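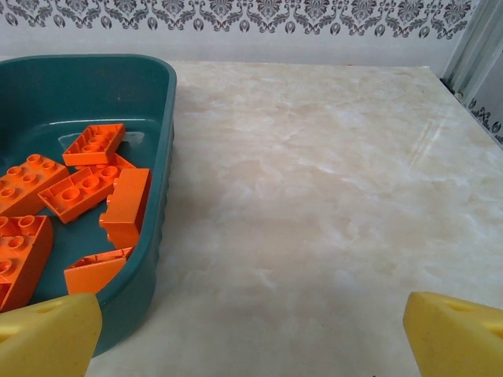
Reading time: 2 minutes

Keep the Toy Libraries Open

By Han-gyeol Ra

The district council will decide in December whether to renew its grant to the toy libraries at Cultton and Zosberg. The sum in question is small by the standards of a public budget. It is nevertheless listed among the savings that officers regard as painless, and that judgement deserves to be challenged.

Last year the two branches made 3021 loans between them, of which 1499 were to households borrowing for the first time. Membership costs 20 pounds a year and is waived for families on a low income. A child may keep a toy for a month, return it and choose another. Few services ask so little of the people who use them.

The argument for closure is that toys are cheap and that charity shops are full of them. This is true of some toys. It is less true of large construction sets, balance equipment, or the adapted items that disabled children need and that are often used for only a season. Parents should not have to buy such things in order to learn whether a child will take to them.

There is also the matter of space. Many of the newer homes at Wolesen have little storage, and a service which allows things to come and go suits them well. The council has itself approved nearly 1000 such homes, and it ought to consider how families are expected to live in them.

It has been proposed that the collection be moved to the main library, where it would be available on request. Experience with the map collection suggests that stock kept out of sight is seldom requested. Young children choose with their hands, and they must be able to reach the shelves.

The grant should be renewed for three years, with a review of opening hours at the end of the first.

Related items
Evening buses and the Sabatier estate
Who should pay for school swimming?
Library hours: readers respond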